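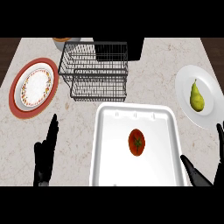
I went to the Robichaud open day in August mostly because my sister-in-law wouldn't stop talking about their countertops. Robichaud cuts and finishes kitchen surfaces, and once a year they let the public in to look at the saws and, they hope, sign something.

The sign at the gate promised a tour every half hour. I got there at 10 and the first one left at 10:50. Our guide was Tyson Morin, a pleasant man who has clearly given the speech before. He told us the shop turned out 2,171 tops last year. I asked if that included the ones that came back. He said he'd have to check.

The cutting hall was worth the wait — loud, cold, and the one place where they let you see people working. We got maybe five minutes in there. Then it was the showroom for most of an hour.

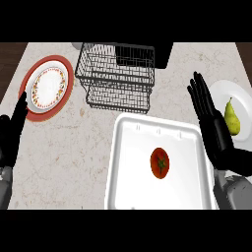 Everything is pale this year. Cream, off-white, something called Vandisness that I could not tell from the cream. Tyson said it "warms up a room." It also costs $400 more than the plain one, installed, and when I asked what the extra paid for I was told it was a premium pattern. So, the name.

They are also pushing a sealer, Nerkex, that is supposed to last 3 years. A woman behind me wanted to know what happens if you spill red wine on it and leave it overnight. The answer was that you shouldn't leave it overnight. She wrote that down, I think as a joke.

Lunch was a hot dog and a coupon for $2,000 off a full kitchen. Read the back: it's only good on orders with Mendito cabinets, and you have to use their installer. I've had quotes from that installer. You can guess where the $2,000 goes.

Parking was free but fills up by 11. Wear closed shoes or they won't let you into the cutting hall, and they don't mention it until you're standing at the door.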